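Urndale Pattern Words

README for the word list and the answer file

Last changed: Feb 7, 2004

What this is

A list of the words people use at home for printed plants and flowers on wallpaper, curtains, rugs and table coverings. There are 374 entries, gathered from 54 people living in and near Urndale. We wanted the everyday words. Trade names for patterns are left out unless the speaker used one without being prompted.

The list was started by Agnes Solberg, who did most of the interviews. Gitau Obura did the rest and typed up the answers. Tzu-hsuan Hsueh wrote the sorting rules described below.

Files

words.txt — the word list, one entry per line
answers.txt — the full answers, one per line, in the order they were given
places.txt — short codes for the streets and villages
changes.txt — what was altered and when

All files are plain text with tabs between the fields. The first line of each holds the field names. There are no quote marks round the fields, so a quote mark in an answer is part of the answer.

Fields in words.txt

id: a number, never reused. Gaps are entries we removed.
word: as spoken, in lower case. Spelling follows the speaker if they offered one.
plant: the plant the speaker meant, if they said. Otherwise a single dash.
surface: wall, floor, table, window or other.
speaker: a number from 1 to 54.
note: free text, no more than 500 characters.

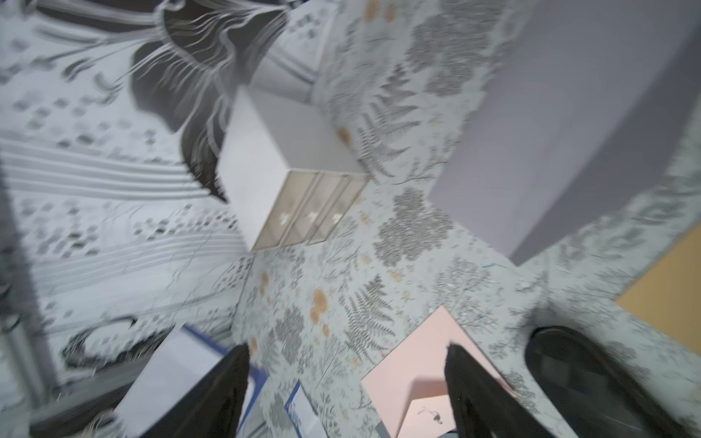

The plant field gave us the most trouble. Many people have a firm word for a leaf shape and no view at all on which plant it comes from. "Feathers" is used for ferns by some speakers and for any long divided leaf by others. Where the speaker would not choose, we have not chosen for them. Please don't fill these in from your own knowledge and send them back, as happened with the Susar copy.

How the words were collected

Each speaker was visited at home and asked to talk through whatever patterned things were in the room. After that they were asked about patterns they remembered from earlier houses. The second part was longer nearly every time. Interviews were written down by hand and no recordings were kept.

Speakers were found by word of mouth, which means the list leans towards older people and towards people who like talking about wallpaper. Children under 16 were not asked. Most of the visits took place in November, and a few speakers remarked that they would have had different curtains up in summer.

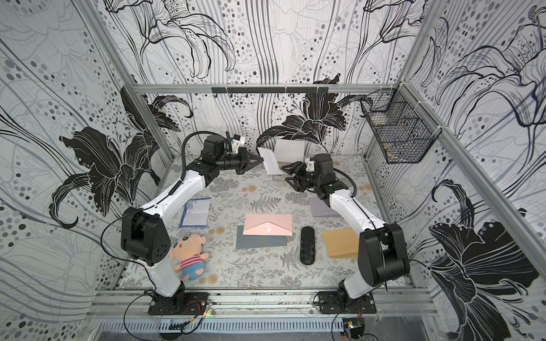

Sorting rules

1. A word and its plural are one entry.
2. A word with a colour in front ("grey sprig") is a separate entry only if the speaker treated it as a fixed name.
3. Words for the filling between flowers — spots, dots, trails, squiggles — are kept, with the plant field left as a dash.
4. If two speakers gave the same word for different plants, there are two entries.
5. Swear words stay in.

Rule 2 was applied unevenly in the first third of the file. Tzu-hsuan has been back over it once, but entries from the Pritdale side have not been rechecked.

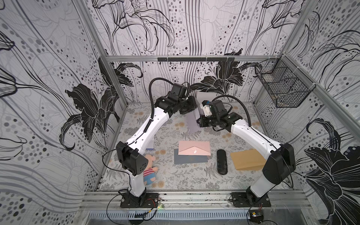

Large lilies and lines of dots on the walls, with a fern print underneath.

Known problems

Speakers 31 and 32 are a married couple who answered together. Their words are divided between them by guesswork.

"Lily" covers far too much. It is used for several trumpet-shaped flowers and at least once for a tulip.

Five entries have no surface, because the page got torn. They are marked x.

The code for Limsakul Terrace appears in places.txt under both its old and new spelling. Either will match.

Using the list

Free for study, teaching and local history work. Please name the list and give the date at the top of this file. Speakers agreed to have their words printed but not their names, so don't try to work out who they are from the street codes.

Corrections go to Rehema Mwaipopo, who looks after the master copy. Give the id number and the old and new text. New words are welcome if you can say where you heard them and what they were said about.

Thanks

To Godfrey Rugemalira, for reading the whole list aloud against the handwritten sheets.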